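Chapter 7
Interior Wall Finishes

Contributed by Maëlys Coste

Chapter Objectives
After completing this chapter, the student should be able to:
Distinguish between a wall assembly and a wall finish.
Identify the main groups of interior finish and the backing each one needs.
Describe how wood, thin masonry, and gypsum board respond to changes in humidity.
Select a joint treatment for a change of material.
Prepare a finish takeoff from a floor plan and a set of interior elevations.

Key Terms
backing, bond pattern, control joint, furring, head joint, reveal, running bond, scribe, substrate, thin brick, transition strip

7.1 Assembly and Finish

Chapter 6 dealt with the wall as a structure: studs, plates, headers, bracing, and the sheathing that ties them together. This chapter begins at the face of the stud and works toward the room. Everything fixed to that face is treated here as part of the finish, even where it adds stiffness or slows the spread of fire.

The distinction matters on paper more than on site. Specifications divide the work by trade, and a trade is paid for the layers listed in its own section. Furring strips are a common source of dispute. In some contracts they belong to the framer, in others to whoever hangs the finish. The drawings should settle the matter, and a note on the wall section is usually enough.

A finish has four jobs. It must hide or protect the structure, take the wear the room will give it, accept cleaning, and meet the fire rating for its location. Appearance is decided by the designer and is outside the scope of this chapter, except where a choice made for looks changes how the work is done. A dark paint, for example, shows every ridge in the joint compound under it when light strikes the wall at a low angle. The drywall contractor needs to know the color before the final coat is sanded.

Finishes are grouped in this book as follows:

Wet-applied finishes: plaster, veneer plaster, stucco used indoors.
Board finishes: gypsum board, plywood, hardboard.
Strip and plank finishes: solid wood boards, tongue-and-groove planks.
Unit finishes: ceramic tile, thin brick, stone veneer.
Applied coverings: wallpaper, fabric, vinyl.

Paint is covered separately in Chapter 9.

7.2 Mixed Finishes in One Room

Most rooms in residential work use one finish on all four walls. Where two or more are used, the difficulty lies at the line where they meet. The materials have different thicknesses, move by different amounts, and are installed by different crews at different times. A butt joint between boards and masonry units will rarely stay closed through a full heating season.

Three methods are in general use. The first is the reveal, a narrow gap left open on purpose so that small changes in width are not noticed. The second is the sealed joint, in which the gap is filled with a flexible sealant over a backer rod. The third is the transition strip, a piece of trim that covers the edge of one material or both.
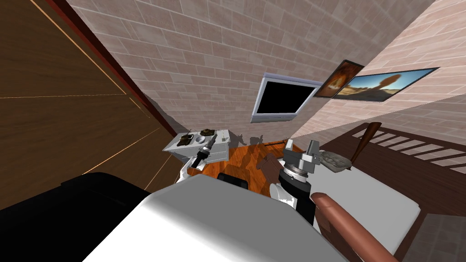

Figure 7.1 Wood wall and running-bond wall in a bedroom, with a dark red trim strip along the edge of the wood.

A transition strip should be fastened to one side only. If it is nailed through both materials it will be pulled in two directions, and either the strip will split or the fasteners will work loose. The usual practice is to fasten to the wood and let the strip float over the masonry.

The order of work also has to be decided early. Unit finishes go up first because the mortar or adhesive is wet and the cutting is dirty. The wall is then left to dry before wood is brought into the room. Planks stacked against a fresh mortar wall will take up moisture on one face and cup.

7.3 Moisture and Movement

Wood changes size across the grain as it gains or loses moisture. Change along the grain is so small that it can be ignored for interior work. A plank wall therefore moves across the width of its boards. Vertical planks push sideways toward the corners, and horizontal planks push toward floor and ceiling. Gaps must be left in the direction of movement and covered with trim.

Gypsum board is more stable, but it is weakened by repeated wetting. Fired clay units are stable once in place, though the framing behind them may not be. Cracks in a thin brick wall most often follow the head joints and bed joints in a stepped line, which points to movement in the substrate.

The Doolan house in Panden is used as a case throughout Part Two. Its upper hall was planked in October, before the heating system had been started. The boards were delivered by Plerner and nailed up the same afternoon, with no time allowed for them to adjust to the house. By the end of winter the tongues were showing along the whole length of the hall. The repair consisted of taking down the planks, refitting them tightly, and adding one board at the end of the run. The cost of labor was greater than that of the original installation. Storage of the boards in the heated hall before fixing would have prevented the fault.

7.4 Measuring for Finish Work

Wall finish is measured by area, in square feet, and trim is measured by length. The takeoff starts from the interior elevations. Floor plans alone will not show the height of a wainscot or the extent of a partial unit finish.

Method:

Multiply the length of each wall by its height.
Subtract openings larger than the limit given in the specification.
Add the waste allowance for the material.
Round up to the next full carton, bundle, or sheet.

The Doolan takeoff gives a net area of 3305 square feet for all wall finishes on both floors. Of this, 1000 square feet is plank and 100 square feet is thin brick. The remainder is painted gypsum board. These areas are used in the exercises at the end of the chapter and should be copied into the worksheet before going further.

Small openings such as outlet boxes are never subtracted. The material cut out for them cannot be used elsewhere, and the labor of cutting is greater than the labor of covering a plain surface.
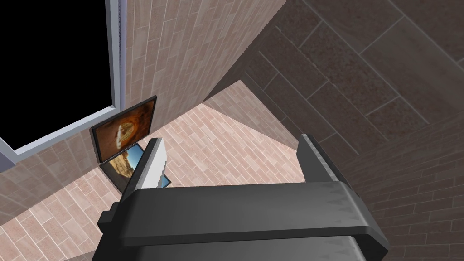
7.5 Backing and Attachment

Every finish depends on what is behind it. Gypsum board can span between studs at normal spacing. Vertical planks cannot be nailed to studs alone, as the nails would fall only where a plank happens to cross one. Horizontal blocking or furring is required. Blocking is cut between the studs and keeps the wall thin, while furring is run across the face and brings the finished surface forward by 3/4 inch. Where furring is chosen, door jambs and window returns must be extended to match.

Thin brick is set in adhesive or mortar over cement board, or hung on a metal panel with tabs that hold each course. The Skelari system described in Section 7.8 is of the second type. Heavy items hung on a unit finish, such as shelves and television brackets, must be carried by the framing and not by the units. Solid blocking should be placed before the wall is closed and its height recorded on the drawings.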